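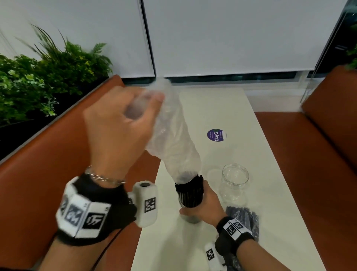

1/ Pantry jar day, the decanting part

Bag in one hand, black container in the other, and just tip. I've been putting this off since November and there's still a whole shelf to go!

2/ The glass jar and its lid are up next. Wide body, short neck, so I'm getting the funnel out for that one – I am not sweeping the floor twice.

3/ Things I've learned so far: twist the bag narrow at the bottom BEFORE you pour. Go slow. Tap the jar on the table every so often so it all settles.

4/ Someone asked where I get my jars. Mostly the Somboon shop, the one with the terrible parking. They run 90 cents each if you don't mind odd lids (I don't).

5/ Labels tonight, maybe. My label maker is from 1997 and only prints in capitals, so the whole pantry is going to be yelling at me – RICE. LENTILS. TEA.

6/ Ok, back to it. Want this table clear by 8 so we can eat on it.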